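Husar Bench Paper and Plotness 766 Tape: Long-Table Review

29 December 2024

Kraft paper is the cheapest work surface available, and most of what is sold for tables is the same paper that is sold for packing boxes. Husar markets its Bench Paper as a surfacing product, with a heavier sheet and a flatter roll, and charges accordingly. Plotness sells the 766 tape as a marking tape for paper and board. The two are offered together by Honanier as a layout set, and that is how they were bought for this review. The question was how well the pair would cover a long worktable and hold a ruled grid on it over an extended period of daily handling.

What comes in the set

One roll of brown paper, 132 feet long, smooth on the outer face and slightly toothed on the inner. Two rolls of dark blue tape on cardboard cores. A folded instruction sheet, which shows a square table and is of limited use for any other shape. No cutter is supplied. A utility knife and a steel rule did the job, although a fixed blade on the box would have been a sensible addition at this price.

The roll arrived tightly wound in a plain carton with end caps. One end cap had come loose in transit and the first few turns were dented along one edge. Those turns were cut off and used as packing.

Laying the paper

Curl is the main problem with any rolled sheet. Cut to length and placed inner face down, the Husar paper relaxed overnight under a board at each end. The outer half of the roll gave no trouble. Paper from close to the core is another matter, and a test length kept a visible rise at the ends for two days. Anyone covering a short table from the end of the roll should allow for that or wrap the sheet over the table edge and fix it underneath.

The sheet is stiff enough to be slid into position by one person without creasing, provided it is lifted at the corners and not pushed. Pushing from one side produces a ripple that travels ahead of the hand and can set as a fold. A fold once made does not come out. Ironing on low heat reduced it but left a line.

The tape

The 766 is a low-gloss tape with a moderate initial tack. It can be lifted and reset within the first minute or so without taking fibers off the paper. After an hour it cannot. Plotness describes it as repositionable with no time limit given, and the packaging should say more. Lifted the next day, a test strip pulled the top layer off the kraft along most of its length.

Edges are clean. Torn by hand, the tape follows a reasonably straight line, though a knife is better where two strips meet at a corner. Stretch is the weak point. Pulled tight over a long run, it draws back slightly after it is stuck down and bows the paper between the ends. The remedy is to unroll the full length loosely, fix one end, and press down in short sections from that end with no tension. This adds time to the lengthwise strips and almost none to the crosswise ones.
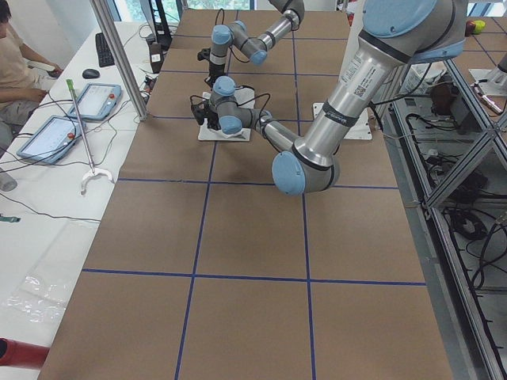
Lorna Veitch

The layout used on the test table has a strip running lengthwise at the left and another at the right, which gives three columns, with crosswise strips dividing the columns into cells. The farthest crosswise strip is shorter than the others. Rectangular cells were chosen over square ones to suit the proportions of the table, and the flat white square plates sit directly on the brown paper.

Contrast is good. Dark blue on brown reads clearly along the full length of the table, and white items stand out against the kraft with no effort. A black tape was tried for comparison and was equally legible, but thin dark items laid next to it were harder to pick out. Pale tape was worse in low light. The blue is a reasonable middle choice and there is little reason to pay extra for the other colors in the Plotness range.

Marking out

Kraft paper takes pencil well and this sheet is no exception. All lines were ruled in pencil before any tape went down. The toothed inner face holds a sharper line than the smooth face, so a case can be made for using the sheet upside down if much writing is planned. It will also hold dust. The smooth face was used for the main test.

Where strips cross, the overlap makes a small step. Flat items placed over a crossing will rock. Cutting the upper strip and butting it on both sides removes the step but creates two more ends that can lift. On balance, overlapping is preferable, with nothing flat placed on the crossings.

Wear

The covering stayed down for 754 hours before it was replaced. Wear on a spare sheet was concentrated at the near edge, where sleeves and forearms rub, and took the form of a dull polish followed by light fuzzing. There were no tears. Tape ends at that edge began to lift in the second week and were trimmed back. Ends taken over the edge and stuck to the underside did not lift.

Moisture resistance is poor, as expected. A few drops of water left a raised patch within a minute. The sheet is uncoated and should be treated as a dry surface only. The tape itself is unaffected by water, but the adhesive lets go where the paper under it swells.

Removal

The paper and tape come up together and can be rolled from one end. The underside fixings left some adhesive on a painted table edge, cleared with a citrus remover. Bare wood was not tested. Tape cannot be separated from the paper in any practical way, so check local rules before putting the sheet in with paper recycling.

Value

The Husar paper costs more than packing kraft and is worth the difference on a long table, where flatness matters. On a small one it is hard to justify. The 766 is a competent tape with an overstated claim on the label. Buying the two separately cost slightly less than the Honanier set when prices were checked, and allows for a second roll of tape in place of the instruction sheet.

Paper: recommended for long tables. Tape: recommended, with care over stretch. Set: buy the parts individually.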